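**Fekden sink cell: progress report to the Siddiqui fund**
Prepared by Jolanta Dudek, Foststead, 18 October 2022

Thank you, as ever, for your patience while we got the simulated side of the cell back into good order. I know the last report was rather thin, and I promised that this one would say more about what we do all day with your money, so please forgive me if I go on a bit.

You will remember that in March we agreed to look after the arm in two halves: the real machine on its bench, and the simulated kitchen where we try out every change before it goes anywhere near the bench. Most of this period has gone on the second half. The sink is an awkward place for an arm to work. It has steep walls and a raised edge where the basin meets the drainboard, and there is a tall tap standing exactly where one would like to swing the elbow. We had been living with a reach setting that was never quite right for it, and I am glad to say we have finally sat down and redone it properly.

The new set-up routine has 12 steps, down from 17, and a newcomer can follow it from the printed sheet without one of us hovering nearby. It begins with the wrist offset, moves on to the finger opening, and then checks the clearance to the tap and both side walls of the basin. We also went through the object library, where several of the foods and kitchen things had the wrong weight entered against them. That was a dull job, but it explained a good many of the dropped items we grumbled about in the spring. 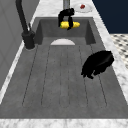
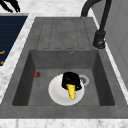
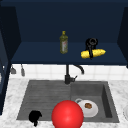
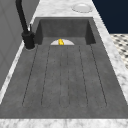 *Simulated sink in the Fekden cell. First picture: the gripper holding the yellow item over the basin.*

Alongside this, we have started using Vikix, our own small logging tool, to keep a note of every change to the settings, who made it and what it was meant to cure. It sounds like housekeeping, and I suppose it is, but twice already it has saved us a long afternoon of wondering why the arm was behaving differently from the day before. We now save the joint limits and the camera positions with each entry as well, so that going back to an earlier set-up takes a few minutes.

There are still 2 faults open. The first is a small shudder in the wrist when the arm comes up out of the basin with something long in its fingers. We think the lift speed is set too high and are bringing it down a little at a time. The second is a nuisance with round items, where the fingers close a touch early and push the thing away. A wider opening helps, though it then brings the fingers nearer the walls than I would like, and I should prefer to take that one slowly.

On the real arm, the cable sleeve at the elbow has been replaced and the finger pads are on order. We have 8 weeks of the grant period left, and the plan is to carry the new settings across to the bench once the wrist has settled down. Spending is within what we agreed, and the pads are the only purchase outstanding.

If you would like to come over to Foststead and see the routine run from start to finish, do let me know which week suits and I will keep the bench free.

With warm thanks,
Jolanta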